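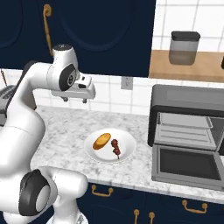 April, 23:00

Back on the kitchen sim with Bohdan's new controller. Ran the skewer pick 200 times with the short fingertips and got 134 clean lifts, so a bit better than the Camen hand managed (hooray!). The bread roll is still a pain – it squirts out sideways whenever I close too hard. Songül thinks my friction value is daft and she's probably right. Dropping the grip force tomorrow, then I'll try sliding the skewer onto the oven rack.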